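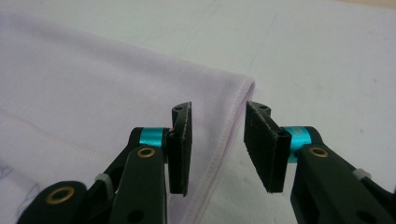 Double row of stitching along a hemmed edge, light fabric, possibly knit, on a white tabletop.

The hem should set the fold
By Todor Hodžić

Most written instructions for folding household textiles begin with a shape. The reader is told to produce a rectangle, then a smaller rectangle, and is shown dotted lines across the middle of a perfect square of cloth. The cloth in a real laundry pile is seldom square. It has been cut slightly off grain at the factory, washed many times, and pulled longer in one direction than the other. My position is that the fold should be taken from the hem, and that the geometric center of the piece should be ignored wherever the two disagree.

A hem is the most stable part of a soft textile. The fabric is turned at least once and held by thread, so it is thicker than the field next to it and stretches less under the same pull. Two parallel rows of stitching make this plain to the fingertip as well as the eye. The field can be smoothed, stretched or bunched by hand to almost any outline. The hem resists, and its length after ten washes is a better record of the piece than anything measured across the middle.

The usual objection is that hems are crooked. Many are. On a cheap towel the two long hems can differ by a finger's width, and a person who matches them corner to corner will get a ripple in the field. I accept the ripple. It lies inside the fold where it does no harm, and the outer edges remain flush, so the stack stands up. If the same towel is folded by the center line, the ripple disappears and the error moves to the outside, where it becomes a step of loose cloth that catches on the shelf above.

I kept a record of this for a linen room from June onward. The shelving was the Politis wire type, with 8 towels to a stack. Of 3,353 towels folded hem to hem, 6 had to be refolded because the stack leaned. I did not keep an equal record for the center-line method, so the figure proves less than I would like. It does show that a crooked hem is a smaller problem in practice than it is in the manuals.

Printed towels are the harder case. A repeat of small motifs gives the eye a set of straight rows, and the natural tendency is to line the fold up with the rows. Printing is often done on wide cloth before cutting, and the rows may run at a slight angle to the finished edge. Anyone who follows the print is following the position of the cloth on the printing table, which has no bearing on how the towel will lie in a cupboard.

A better use of the print is as a check. When one side is patterned and the other appears plain, the first fold brings up a plain band against the patterned field. The band should have the same depth at the left end as at the right. If it is deeper at one end, the corners were not carried over evenly, and they should be lifted and reset before the second fold. Correcting at the second fold only hides the fault.

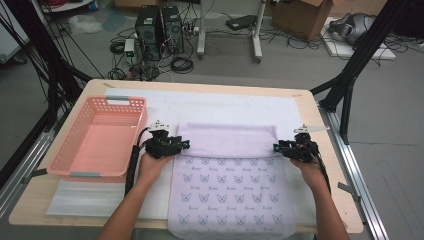
Surface and container

Method is of limited value on a poor surface. A bed is too soft, and a bare varnished table lets light fabric slide when the far edge is brought over. A large pale sheet or mat is a good compromise. The hand can press through the cloth without leaving a dent, and a lavender or white towel can still be seen clearly enough against it if the light comes from one side.

The towel may overhang the near edge of the table. Manuals forbid this, and I think they are wrong for anything of moderate weight. The hanging part pulls the field straight while both hands are occupied at the far corners. It becomes a fault only with heavy bath sheets, where the weight drags the whole piece forward.

On baskets I will be brief. A rectangular basket is preferable to a round one, and it should stand beside the work at table height. Perforated walls let the last of the moisture out. I have used the Orkavo and the Juko, and the difference between them is in the handles, which matter on stairs and nowhere else. The basket should also set the finished width. Fold to the short side of the container, and the stack will not shift when it is carried.

Folding boards, of which the Bromix is the one I am most often asked to comment on, set the width very well. They do it by the center line, with the hems left to fall where they may. For shirts that is tolerable. For towels I would leave the board in the closet.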